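Ullurach Laboratory, 1/6
The Ullurach manipulation group is sharing a first result from its Kollesik study. The question is a narrow one: can a policy trained on mixed household items choose its own grasp angle without being given a model of each object?

2/6
Training used 980 teleoperated demonstrations. Two were removed after review for missing wrist data, leaving 978. Operators were asked to work at a natural pace and to leave failed attempts in the recording.
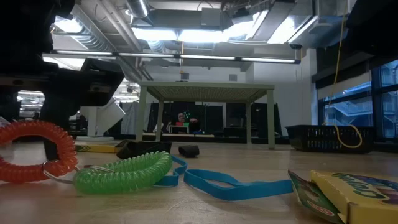 3/6
Object choice matters more in this study than object count. The Kollesik set favors items that bend, roll or tangle over rigid test shapes. Coiled wristbands with metal rings, twisted blue elastic and an opened Crayola box share the tabletop with a small black block. Soft coils remain the hardest class for the policy.

4/6
The method, which we call Warnov, predicts a short sequence of finger poses and scores each one before closing. If the score drops, the arm backs off and tries a new angle. The scoring step adds some 30 milliseconds per decision.
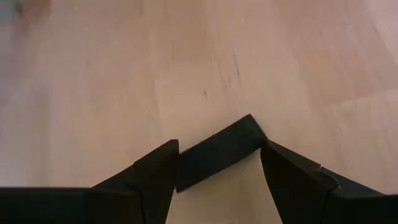

5/6
Scoring helped most on small rigid parts, where a poor first angle often leads to a slip. Gains on elastic items were modest, and we do not claim that the method solves them.

6/6
The Villalobos team will repeat the study on its own arm in March, using the same protocol and a different set of objects. The data sheet and training settings will be released with the full report.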